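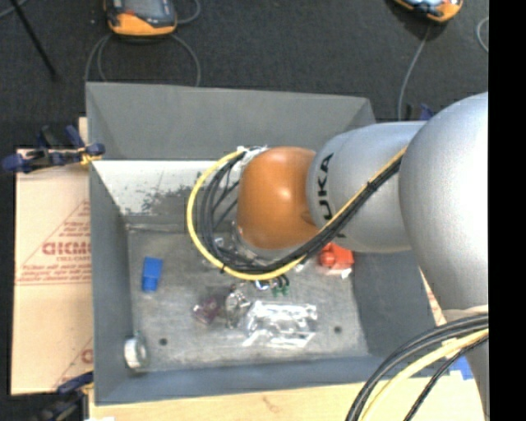 September, 7.40 pm

Fourth evening home with a sore shoulder, which seems unfair when the thing with the actual shoulder is a machine and it never complains.

Today's quota was 100 picks by remote control. I got 100. Njål Sjöberg got 153 on the morning shift and mentioned it twice before I'd put my bag down, then a third time through the kitchen door while I was trying to get the lid off the coffee. He has a lovely smooth way of driving, I'll give him that. He moves the arm as though he's passing someone a plate. I move it as though I'm reversing a caravan.

The trouble is the bag. Anything crinkly and clear is misery, as there's no proper edge to aim for and it slides away looking pleased with itself. I had nine goes at it before lunch. On the tenth I came in from the side, very slow, and it came up sweet as you like, and then I let go of the button to scratch my nose. Lindholm's rule is that failed goes get kept and labelled, so somewhere in the Jarnatum records there is a permanent entry of me dropping a plastic bag on account of an itch. I hope the robot learns something from it.

The blue block, on the other hand, is my friend. I could pick up the blue block all day. I was told around three that I had been picking up the blue block all day, and that the idea is variety.

After the break we switched to hand guiding, where you take hold of the wrist and walk it through the motion yourself. Much better for the brain and much worse for the shoulder. You have to mind the cables, too. The loop looks roomy until you turn the wrist the wrong way, and then you get a grunt from across the room and have to go back to the start. I did four good ones in a row and felt like a dance teacher with one very large, very heavy pupil. The fifth I leaned on the arm a bit when I got tired. Apparently that goes in as well. If the thing grows up with a slouch they'll know who to ring.

Dello, the new software, asks you to rate each go from one to five when you finish. I gave myself threes all morning, out of modesty, and Lindholm came over to say that modesty was skewing the numbers. So I gave myself a five for the next block pick and felt terrible about it until home time.

They ran the trained version for us at the end. It went in for the orange-red thing, stopped just short, dithered, backed off a little to the left and tried again. Njål laughed until he had to sit down. I didn't see what was funny and then I did. I do that. I do exactly that, every single time, the little backing off to the left. I've never noticed it in my life and now there's a machine doing an impression of me.

It did get the orange thing on the second go, for what that's worth.

Target for the week is 300 hand-guided ones between the two of us. Have found the heat pack. Must ask tomorrow whether Sudix is paying for parking or whether that was only the first week. Leftover soup for tea, eaten left-handed.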